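Home Dates Tables Swap Rules FAQ Contact

Search this site Enter keyword Go

Grorkside Swap Day -- FAQ

Last updated Saturday, March 16, 2024. Same questions keep coming in so they're all in one place now. Read before emailing please. If it isn't on here, then email.

What is it?

Indoor swap and table sale, Fanholm hall, four times a year. Half the room is swap (points, no cash), the other half is sellers with tables. You can do both. Lots of people do.

When do doors open?

Sellers 8:00. Swappers dropping stuff off 8:30. Everybody else 10:00. Not 9:45. The side door is for unloading and if you let your friends in through it the line out front gets grumpy, and I'm the one who hears about it.

How much is a table?

$50 for the full day. No half days anymore, tried it in January and the changeover was a mess. Pay when you book. We don't hold tables on a promise, sorry.

Can I share a table?

Yes. One booking, one name, one payment. Split it however you want between you.

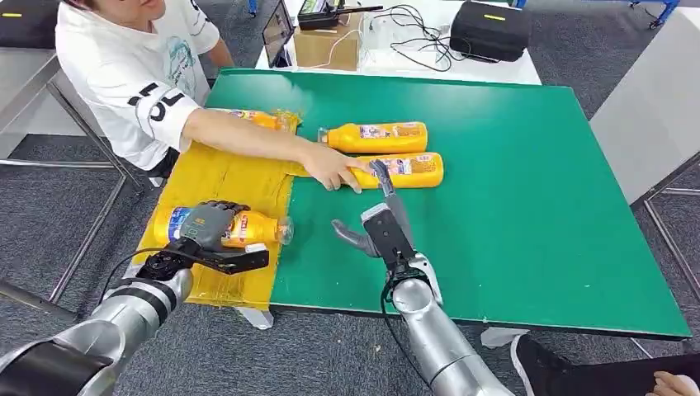

Vasylyna Mykhailiuk: My sister and I shared last time and people kept handing me money for her things. Is there a rule about it or do we just sort it out ourselves?

No rule. Sort it out yourselves. What works for most is colored stickers, one color each, and a single cash box with a notepad. Write down every sale with the color next to it. Do the math at the end. Don't do it from memory, we've seen that go wrong.

How do points work?

Bring stuff, get points, spend points. Most small things are one point. Bigger or nicer things two or three. Furniture doesn't count for points, it goes by the back wall and it's first come. Points are on a paper card. Lose the card, lose the points -- I can't look them up, there is no computer.

Do points carry over?

To the next swap only. After that the card's dead. We change the color every time so don't try it.

What sells?

Kids' clothes, jigsaw puzzles (all the pieces!!), garden pots, decent kitchen stuff, tools. Books if they're cheap. What doesn't: DVDs, anything with a missing charger, big framed prints. Exercise bikes never. Christmas stuff does great in the fall and sits there dead the rest of the year.

What can't I bring?

Car seats, bike helmets, mattresses, pillows, opened makeup, medicine, gas cans, knives over kitchen size, live animals. Food only if it's sealed and in date. Cleaning products sealed, label on, cap tight. Homemade jam has to go through Unstead, they run the bake table and have thier own sheet to fill out.

How big are the tables, and can I bring my own?

Hall tables are all close to the same size but not identical, so don't cut a cloth to fit. Your own table is fine if it folds and you carry it in. Still $50. You're paying for the floor.

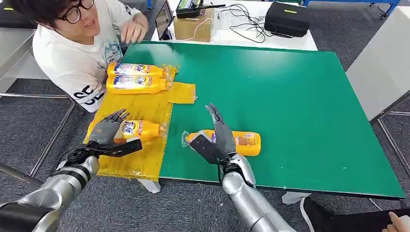 Setup is the part first-timers get wrong, every time. Too much stuff, all of it flat, no gaps. Put out half. Keep the rest in boxes underneath and refill as things go. Prices on everything, even if it's masking tape, lots of shoppers won't ask and will just walk off. If you're sharing, or you've got two kinds of stuff, make the split show. Easy way is a sheet over one end only, like the yellow plastic on the left of that green tabletop, the two colors do the job for you and you can lift it all off in one go at closing. Tape it down where people walk past. Tall things at the back, small things near the front, breakables never on a corner.

Do you have change?

Some. Not enough for everybody. Bring your own float, ones and fives mostly. The change desk shuts at noon or when it runs out, and it always runs out.

Can I take cards?

If you've got your own reader, sure. Hall wifi is bad. Signal is OK by the windows, not great in the middle. Ask for a window table when you book if you need one, we do try.

Can I haggle?

Yes, be nice. Before 11:00 expect a no. After 1:00 expect a yes. Swap side has no haggling, points are points.

How busy does it get?

Last one we had 1,749 things come in on the swap side, counted off the drop-off sheets. Busiest yet. The flyer says 1,000 and that's an old flyer. Worst crush is the first half hour, after that you can move. Strollers better after 11:00.

What happens to leftovers?

Sellers take everything home with them. Everything. Please don't leave a box under the table and hope. Swap side leftovers get sorted at closing, good stuff boxed for next time, rest goes to the Tkachenko thrift truck, which comes at 3:00 and doesn't wait. Sorting goes faster with more hands so if you stay you get two free points.

How do I pack for drop-off?

Small boxes, not trash bags. Same kind of thing together. Bottles and jars in a box on their own, with the box marked, so they don't end up under someone's waffle maker.
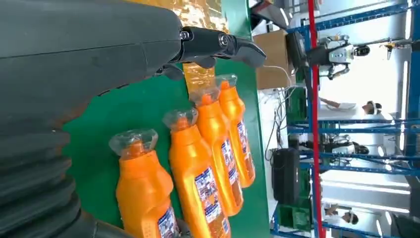 Clothes folded, not on hangers, we don't have the racks. Shoes tied or rubber banded in pairs. Puzzles and games taped shut. Anything electric with the cord wrapped and a note on it saying if it works. Be truthful on the note. And write your last name on the box, not the lid, lids wander off.

Is there parking?

Lot behind the hall, small. Sellers unload there and then move to the street. Handicap spots stay clear all day, that includes "just two minutes".

Is there food?

Coffee and bake table from 9:00, chili from 11:30 till it's gone. Cash only. Bring a mug, saves a paper cup.

Kids? Dogs?

Kids yes, with a grown up. There's a kids' corner but it isn't childcare. Dogs no, except service dogs. It's the hall's rule and they won't budge.

I booked and can't come. Refund?

A week's notice, full refund. Less than that only if we fill the table, and we usually do becuase there's a waiting list. Don't give your table to a friend without telling us, I print the map the night before.

How do I get on the waiting list?

Email with "waiting list" in the subject line. Name, phone, one table or two. You'll hear by the Wednesday before, or you won't. If you don't hear, you're still welcome on the swap side.

Related pages

Table map and window spots
Points chart
Bake table sheet (Unstead)
Getting to Fanholm hall
Lost and found, January swap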